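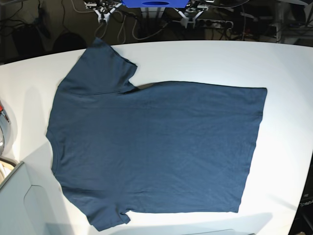
A dark slate-blue T-shirt, laid out on a white table.

Leif Kárason has ridden the Jarnano 100 twice and finished it once, a record he describes as fifty percent more than his knees voted for. The course climbs out of Swanson on gravel the size of dinner rolls, crosses the same creek at two different points, and reaches the only aid station at mile 70, by which time most riders have stopped being polite about it.

The aid station belongs, in spirit, to Tharun Kaimal. He serves boiled potatoes and flat cola and will not discuss your finishing time. "People ask if the worst is over," he says. "I give them a potato."

Last April a storm took out the lower trail, and the route now detours up Evari Ridge, adding a climb that the organizers call "scenic" and Kárason calls several other things. He walked most of it on his practice ride, pushing a Tandovetti hardtail he still owes money on.

He has entered again anyway. Training so far consists of riding to work the long way and eating like a man who rode the Jarnano yesterday. Kaimal has ordered more potatoes.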